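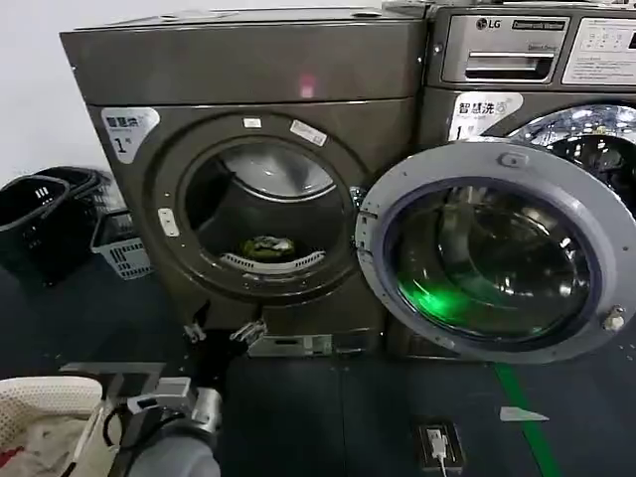 Figure 1. Front-loading machines, side by side. The unit on the left is open at the drum.

TEX 214 Textile Care and Fiber Behavior
Handout 5: Moisture, Heat and Dimensional Change
Annelore Kuhlmann
Revised July 23, 2024

5.1 Moisture regain

Regain is the mass of water held by a fiber, given as a percentage of its oven-dry mass. Moisture content uses the total mass as the base and is always the lower figure. Do not mix them in lab reports.

R = 100 (W - D) / D

where W is the conditioned mass and D is the oven-dry mass.

Cotton and wool take up water vapor readily. Polyester takes up very little, and most of the water in a wet polyester fabric sits between the yarns. A spin cycle removes much of this free water. Water bound inside a cotton fiber has to be removed by evaporation.

Regain also depends on the direction of approach. A fiber that is drying toward equilibrium holds more water than one that is gaining moisture at the same humidity (hysteresis). Record which way your specimens were conditioned.

5.2 Stages of drying

Constant-rate stage. The surface stays wet and the fabric temperature stays close to the wet-bulb temperature of the air. Rate is set by airflow, air temperature and humidity.

Falling-rate stage. Water must move from inside the yarns to the surface. The rate drops and the fabric temperature rises toward that of the air. Most heat damage occurs late in this stage.

Overdrying takes the fabric below its equilibrium regain. It picks the moisture back up on standing, so the energy used is wasted. Static is also worse in overdried synthetics.

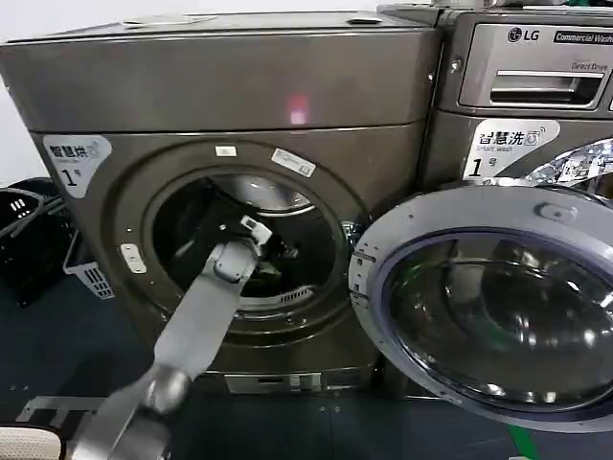

5.3 Shrinkage

Relaxation shrinkage: release of strain put in during weaving, knitting and finishing. Largest in the first wash.

Felting shrinkage: wool and other hair fibers only. Scales interlock under agitation and the change cannot be reversed.

Thermal shrinkage: synthetics heated above their setting temperature.

Dimensional change is reported with its sign. A negative value means the specimen got shorter. Report warp and weft separately.

5.4 Problems

1. A cotton specimen has a conditioned mass of 5.35 g and an oven-dry mass of 5.00 g. Find the regain and the moisture content.

2. Explain why a thermometer in the exhaust air can be used to detect the end of the constant-rate stage.

Reading: Lund, chapter 2. Bring the Flisten swatch set to the next lab.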